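首页 百科 分类 专题 最近更改 帮助

本网站使用Cookie以改善浏览体验。继续浏览即表示您同意我们的Cookie政策。 接受 管理设置

生活垃圾分类

生活垃圾分类是指按照一定的规定或标准，将居民日常生活中产生的废弃物分别投放、收集、运输和处理的一系列活动的总称。分类的目的在于提高废弃物的资源价值，减少填埋与焚烧的总量，并降低有害物质进入土壤和水体的风险。各地的分类体系因处理设施、居民习惯和财政条件而异，同一种物品在不同地区可能归入不同类别。

术语

“生活垃圾”通常指居民家庭、学校、机关及小型商业场所产生的固体废弃物，建筑垃圾、工业废渣和医疗废物不在其列，由专门法规另行管理。“源头分类”指在产生环节即完成区分，与送入分拣厂后进行的“末端分选”相对。两种方式在多数地区并行使用。

主要类别

常见的做法是将生活垃圾分为可回收物、厨余垃圾、有害垃圾和其他垃圾。可回收物包括纸类、塑料、金属、玻璃和织物。厨余垃圾指易腐烂的有机物，如菜叶、果皮、剩饭及过期食品，也称湿垃圾或易腐垃圾。有害垃圾包括废电池、含汞灯管、过期药品和油漆桶。不属于上述各类的，归入其他垃圾，例如受污染的纸巾、陶瓷碎片和烟蒂。

部分地区采用更细的划分。沿海城市埃鲁利（Erulley）将家庭废弃物分为7类，其中玻璃按颜色单独收集，织物与皮革合并收集。内陆的法德霍尔姆（Fadholm）则只区分干、湿2类，其余工作由分拣厂完成。两地的方案常被用来比较源头分类与末端分选的成本结构：前者收运费用较高，后者的分拣费用较高，所得再生料的洁净程度亦有差别。

包装废弃物

包装物在生活垃圾中体积占比较大，重量占比相对较小，因而对收集容器和运输车辆的容积影响明显。食品包装以塑料、金属和纸基复合材料为主。饮料瓶多以聚对苯二甲酸乙二醇酯制成，回收后经破碎、清洗和熔融造粒，可用于生产纤维或片材。铝罐的再生能耗远低于原铝冶炼，在多数市场中具有稳定的回收价格。
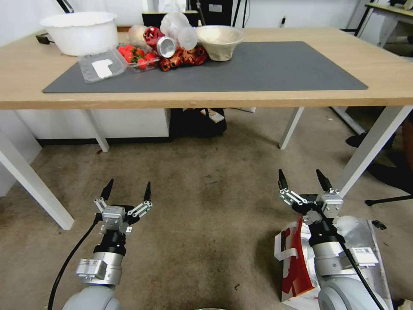 复合包装的处理较为困难。纸、塑料与铝箔层压而成的饮料盒需要专门的水力碎浆设备方能分离，未设此类设备的地区一般将其列为其他垃圾。装饰用的彩带和覆膜礼品纸通常也不进入再生渠道，长条状材料容易缠绕分拣设备的转轴，造成停机。标签和胶黏剂会降低再生塑料的纯度，一些地区因此要求生产者使用可水洗脱落的标签。

投放要求

可回收物在投放前一般应倒空内容物，必要时以少量清水冲洗并沥干。瓶罐是否需要压扁，各地规定不一：依靠人工分拣的地区多要求压扁以节省空间，采用光学分选设备的地区则倾向于保留原有形状。瓶盖可否留在瓶身上，亦以当地主管部门公布的指引为准。厨余垃圾应沥去水分，去除包装后投放；大块骨头和椰子壳等不易降解的物品，通常归入其他垃圾。有害垃圾应保持完整，避免破损。

收集与运输

收集方式主要有定时定点投放、上门收集和固定容器收集。埃鲁利在居民区设有投放站200处，全部实行定时开放。法德霍尔姆采用固定容器，收运间隔为2日。分类后的废弃物应由不同车辆运输，或使用带有隔舱的车辆，以防止混装。

处理与利用

可回收物经分拣、打包后送往再生企业。厨余垃圾可进行好氧堆肥或厌氧消化，后者产生的沼气可用于发电，沼渣经检测合格后可作土壤改良剂。有害垃圾须由具备资质的单位处置。位于埃鲁利郊区的潘杜斯（Pandus）处理厂同时设有分拣线和厌氧消化设施，日处理能力为319吨，该厂的扩建工程于4月通过验收。

管理制度

分类制度的推行通常依靠立法、收费和宣传教育。按量收费是常见的经济手段，居民须购买指定垃圾袋，或按容器容积缴费。押金返还制度主要适用于饮料容器，消费者购买时支付押金，退还空容器时取回。对多次违反规定者，一些地区可处以罚款。生产者责任延伸制度则要求企业承担其产品废弃后的部分回收费用，费率多与包装材质及其可再生程度挂钩。

参见：堆肥；循环经济；生产者责任延伸；押金返还制度

本条目最后修订于24/08/2022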